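The Winter Sweater Sort, Finally
Wednesday, January 15, 2025

I had every intention of doing this the week after Christmas, and then the week after that, and well, you know how it goes. But the closet shelf was bulging and I could no longer get at the scarves without an avalanche, so I made a pot of tea and told myself I would stay in the bedroom until the knits were dealt with.

My aunt, Lai-ching Tam, taught me to fold when I was small, and she was strict! Everything went face down, sleeves in, smooth it with the flat of your hand, and then you were allowed to make the first fold. I still hear her when I rush. She had a whole system for what could be hung (hardly anything) and what had to lie flat, and I have kept to it pretty faithfully, apart from cardigans, which I hang because I wear them every day and life is short.

Big soft things are the ones that get me. A T-shirt more or less folds itself, but anything roomy wants to slump back into a heap the minute you pick it up, and the seams never end up where you think they are. What helps me is holding it up first and letting it drop under its own weight, so I can find the shoulders before I lay it down.

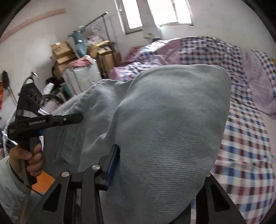

After that it goes a lot quicker. I fold in thirds lengthwise and then in half, or in thirds again if it's going in the shallow drawer, and I try not to stack more than four in a pile — any more and the bottom one comes out looking like a road map. The thinner ribbed ones I roll, and they sit nicely along the front.

I ended up with two bags to give away, including a mustard turtleneck I bought in August, in a heat wave, for reasons I can't reconstruct. The scarves have a basket of their own now. Socks are still to come, and I'm not promising a date for those.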